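Search this site
Search
Advanced search

4. Session records and table conditions

4.1 Groups and games

The records come from three hobby groups that meet to play board wargames, in Clullmont, Clevbridge and Sutter. All three play mainly hex-and-counter and block games set in the twentieth century, with a smaller share of card-driven titles. Members filled in a one-page log at the end of each session. The log asked for the title, the scenario, the number of players, the start and stop times, the turn reached, and whether the game was finished, conceded or left standing.

After duplicates were removed, 1352 logs remained. Of these, 600 were for games with only two players. Logs without a stop time were kept for the counts of titles but left out of any measure of length. Where two players of the same game reported different turns, we used the lower one.

4.2 Breaks in play

Breaks were not part of the first version of the log. Bautista and Dizon added them in September, after the Clevbridge group pointed out that a long meal break could make a slow game look slower than it was. The revised log has a line for each break, with a start time and an end time. Players were asked to ignore pauses shorter than the time it takes to resolve one combat, and in practice most wrote down only meals and snacks (Figure 3).
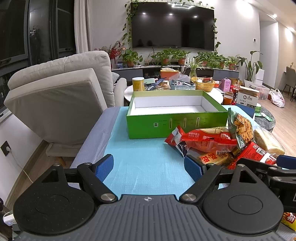

Figure 3. Snack packages beside an open green box on a covered table.

Breaks fell at the end of a full turn in most two-player games. In games with more players they were less regular. A player whose side had already moved would often leave the table while the others went on, and the logs handle this badly. Ren and Samonte coded such cases separately and compared their results. They disagreed mostly on card-driven games, where a turn is made up of many short rounds and it is hard to say when a side has stopped playing. These cases were settled by reading the free-text notes again, and any that stayed unclear were marked as missing.

4.3 Unfinished games

An unfinished game was one in which no side had met the victory conditions and no side had conceded when the players stopped. Games left standing and taken up again at a later session were joined into a single record if the players and the scenario were the same. The Sutter group has a room where maps can stay out between sessions, and most of the joined records are theirs. The Clullmont group packs up every night and tends to pick shorter scenarios. This difference should be kept in mind when reading the completion rates in Section 5, which are given by group for that reason.

Stacking errors, forgotten supply checks and other rules mistakes were noted by some players but were not asked for, and we do not analyze them.

Related items
Solo play and the two-sided wargame (Dela Peña)
Hukton block game logs: a coding guide
Scenario length and player choice in hobby groups
Teaching rules at the table (Samonte and Ren)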